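夜の散歩ロボ、ライトがついてやっと前が見えるようになった話

2024年5月24日

また更新があいてしまいました。前回の記事が2月なので、えーと、だいぶ寝かせましたね。コメント欄で「あのロボットどうなったんですか」と聞いてくれた方、生きてます。ロボットも私も生きてます。

はじめましての方のために少しだけ書くと、うちでは四輪の小さい走行ロボットを作っています。名前はFlinus。夜、家の近所をとことこ走らせて、最終的には角の自販機のあたりまで行って帰ってこられるようにしたい、というだけのロボットです。荷物も運ばないし、しゃべりもしません。夫には「散歩させたいだけなら犬を飼えば」と言われていますが、それはそれ、これはこれ!

で、2月の時点で何につまずいていたかというと、ライトです。

昼間はわりと機嫌よく走っていたんですよ。前についているカメラの映像を見ながら、私が後ろからコントローラーを持ってついていく形で、角も曲がれるし、ちょっとした段差の手前で止まるのもできる。ところが日が落ちてから出してみたら、映像がほぼ真っ黒。街灯の下だけぼんやり地面が出てきて、そこを過ぎるとまた真っ黒。後ろを歩いている私の目には道が普通に見えているので、最初はケーブルが抜けたのかと思ってその場で全部挿し直しました(抜けてませんでした)。

そこで最初に試したのが、自転車用のライトをタイラップでくくりつけるという、まあ誰でも思いつくやつです。明るいことは明るいんです。でも点滅モードを経由しないと点灯モードにならない機種で、電源を入れるたびにロボットがチカチカしながら住宅街に出ていく。怪しすぎる。三日でやめました。

それで、いつもお世話になっている共同工房のWemalisに持ち込みました。ここは木工の人と電子工作の人が同じ部屋にいて、奥でずっと何か削っている音がするような場所なんですが、電子工作側の主みたいな存在がHoomanさん(Hooman Sharifiさん)です。机にFlinusを置いたら、ぐるっと一周見て、最初の一言が「このバッテリー、なんでこの向きなの」。ライトの相談に来たのに、バッテリーの向きを直すところから始まりました。コネクタが内側を向いていて、抜き差しのたびに指を突っ込んでいたんですよね。慣れると気にならなくなるから怖い。

向きを直したら前側に隙間ができて、そこにLEDを一つ入れることになりました。手持ちの白色LEDに放熱板をつけて、定電流の小さい基板で光らせるだけ。回路としてはとても単純です。ただ私、放熱板の固定に普通の両面テープを使っていて、つけて数分でぬるーっとずり落ちてきました。熱伝導タイプのテープに貼り替えて、さらに両側を小さいネジでとめて解決。はじめからネジにすればよかった。

問題はそのあと、光の向きです。

最初はまっすぐ前に向けました。車のヘッドライトのつもりで。そうすると遠くの反射するものばかりギラギラして、肝心の足元が暗い。Flinusは背が低いので、まっすぐ照らすと光がほとんど地面に落ちないんですね。今度は思い切り下に向けたら、目の前の地面だけが真っ白になって、その先がさっぱり。角度を変えるたびに外に出て、走らせて、戻って、ドライバーで緩めて、また外に出て……。家の玄関にドライバーを置きっぱなしにしていたら夫が踏みました。ごめん。

結局、角度を変えられるブラケットを作ることにして、Parvizさんに3Dプリンターを借りました。長穴を二つあけて、ネジで挟むだけの形です。初代は穴の位置を間違えて左右が逆、二代目は薄すぎて締めたら割れ、三代目でようやくまともに動くようになりました。材料はPETG。充填率は50%にしました。もっと少なくてもいい気がしますが、二代目が割れた時の音がまだ耳に残っているので、気持ちの問題です。

ついでに調光もつけました。基板にPWMの入力端子があるのは知っていたのに、ずっと使っていなかったんです。周波数は1,000Hz。ソフトのほうはEhsanさんが前に書いてくれた設定ファイルに一行足しただけで動いてしまって、拍子抜けしました。コントローラーの空いていたボタンに割り当てて、押すと明るい、もう一度押すと暗い、の二段切り替えです。向こうから人が来たらすぐ暗くできる。夜に走らせるなら、これは絶対あったほうがいいです!

というわけで、三代目ブラケットをつけて近所に出た夜の、Flinusのカメラの映像から三枚。

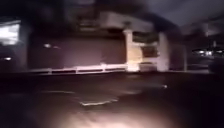
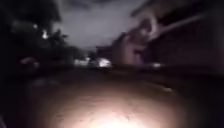
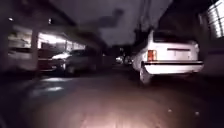
Flinusのカメラから、夜の試走中。三枚ともブレブレです。

見ての通り、ブレはひどいです。止まっていればもう少しましなんですが、暗いとシャッターが遅くなるので、少しでも揺れると全部流れてしまう。でも私はこれを見てすごく嬉しかったんですよ。だって地面がある! 2月の真っ黒な映像からここまで来たと思うと、白い車の後ろ姿が画面にどーんと出てきただけで声が出ました(夜なので小声です)。

二枚目なんかは手前がほとんど白く飛んでいて、まだ光が足元に集まりすぎています。地面のざらざらした感じは少し出ているけれど、石なのかひびなのか、細かいところまではわからない。一枚目も下の端がいちばん明るくて、左右の隅はほぼ真っ黒ですね。この左右の暗さが今いちばん気になっているところで、曲がる時に、曲がる先が見えていないんです。今は私が後ろで見ているからいいものの、いずれ自分で走らせるとなるとちょっと困ります。

三枚目は車のテールランプの色までわかって、個人的にお気に入り。こういう停まっている車の横を抜けるのが、コースの中でいちばん緊張します。人さまの車なので、うちではかなり手前で一度止まって、向きを直して、そろそろ進む、という決まりにしています。コントローラーを持つ手に変な汗をかきます。

映像を工房のグループに送ったら、Hannaさんからすぐ返事が来て、「レンズの前に拡散シートを貼ったら?」とのこと。なるほど。光を弱めるんじゃなくて広げるほうか。トレーシングペーパーでも雰囲気はわかると教えてもらったので、次はまずそれで試します。逆にGeorgesさんは「LEDを左右に一つずつにすれば全部解決」派で、こちらは配線が増えるので私が渋っています。ただでさえ中がぎゅうぎゅうなんです。このあいだ蓋を閉めようとしたら、モーターの線を一本挟んでいました。

重さの話もしておきます。ライトまわりで足したのが、LED、放熱板、基板、ブラケット、ネジ。前が重くなったぶん、下り坂で止まる時に前のめりになるようになりました。ひっくり返りはしないけれど、見ていてヒヤッとする。バッテリーを少し後ろにずらして、ブレーキのかかり方をゆるくしたらかなり落ち着きました。あと、タイヤの空転が減ったような気がします。これはちゃんと測っていないので、気がするだけ。

お金のほうは、今回買い足した中でいちばん高かったのが防水コネクタの668円でした。LEDと放熱板は引き出しにあったもの、PETGは工房の残り。こうやって書くと安く済んだように見えますが、最初の自転車用ライトの値段は見なかったことにしています。あれは今、夫の自転車についています。

防水といえば、Flinusはまだ雨の日には出していません。コネクタだけ立派になって、本体の蓋には隙間があるという、ちぐはぐな状態。隙間テープを貼ればいいと思うんですが、貼ると蓋が閉まらなくなりそうで(ぎゅうぎゅうなので)、先に中の配線を整理しないといけない。配線を整理するなら基板の置き場所も変えたい。基板の置き場所を変えるならネジ穴が……と、こうして何か月も更新が止まるわけです。

カメラのほうも、そろそろ考えたいです。露出が自動のままなので、手前の明るいところと奥の暗いところのどっちに合わせるかがその時次第なんですよね。手動で固定できるはずなのに、設定画面の項目が多すぎて途中で閉じてしまいました。Ehsanさんに聞けば五分で終わる予感がするけれど、一回は自分でやってみます。シャッターを速くしたらブレは減る、でも暗くなる、じゃあライトを明るくすると手前が飛ぶ。うーん、やっぱり拡散シートが先かな。

次回の予定は、トレーシングペーパーと、カメラの露出、あと余裕があれば蓋。三代目ブラケットのデータは、左右逆になっていないかもう一度確かめてから、工房の共有フォルダに入れておきますね。ほしい方がいたらコメントください。LEDの角度は今のところ、水平より少し下、くらいの適当な位置で止めてあります。マジックで線を引いておいたのに、昨日ネジを締め直した時に指でこすって消えました。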